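Week 6 handout: Grasp faults in the two-cube exercise

Skiseck simulator, Bevville cell. Run 209 was stopped on a false grasp report. The finger position limit had been left at 15 mm, less than the cube width, so the controller could log a closed grip with the fingers open.
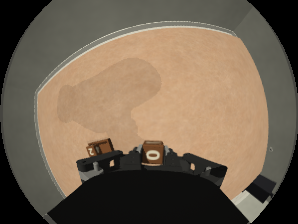
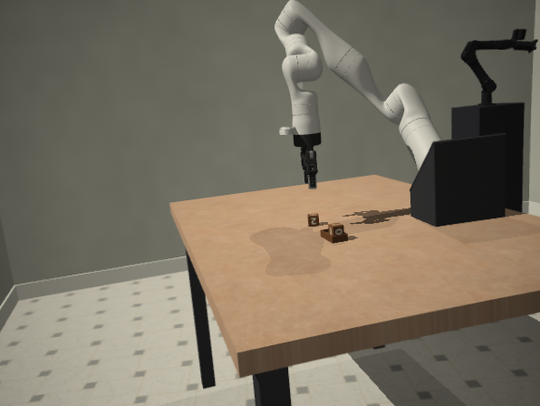
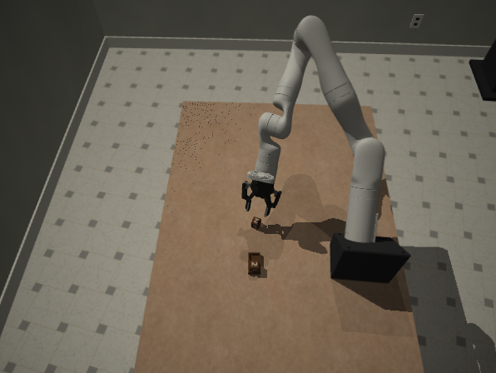 Simulated views from the cube exercise.

The fault code was 731 (grip state mismatch). The supervisor raised it 21 cycles after the first wrong report, well past the safe limit for a real arm.

Before the lab:
1. Find where the grip state is set in the Plollano script.
2. Add a second check that doesn't use finger position.
3. State what the arm should do when the two checks disagree. Retrying is not an acceptable answer.

Reading: Değirmenci notes, section on protective stops.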